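Shared Workroom at Hulme: Frequently Asked Questions

Who can use the workroom?
Anyone with a Plolitwood membership. You can bring one guest at a time, and they need to sign in at the front desk with you.

How do I book a place?
Book through the members' page or ring Heather Forsyth on extension 276. Places for August go quickly, so try to book those early. If you only need a seat for an hour, you can usually just turn up.

Can I leave my things on a table while I go out?
For a short break, yes. Keep your bits together on one part of the cloth so that other people can use the rest. Phones, chargers and loose papers are the things most often left behind.

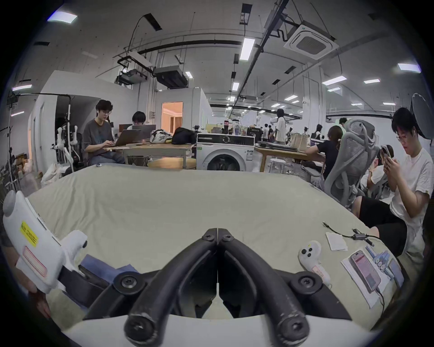
At the end of your booking, please take everything with you, including cables and adapters. Anything still on the tables at closing time goes into the lost property box and is kept for 26 days.

Do I need to bring my own laptop?
Yes. We have no computers to lend. The wifi password is on your booking email.

Can I use the washing machine?
Members can run one load per visit. Bring your own detergent, or put some money in the tin and use ours. Please empty the machine as soon as it finishes.

Can I move the chairs?
Yes, but put them back afterwards and keep the doorways clear.

Is there somewhere to eat?
The kitchen is open until 8 pm. Cold drinks with a lid are fine in the workroom. Hot food isn't.

Who do I ask about lost property?
Struan Tennant, extension 537. Tell him the day you were in and what the item looks like. He will ask you to sign for it when you collect.

Page last updated Sep 8, 2026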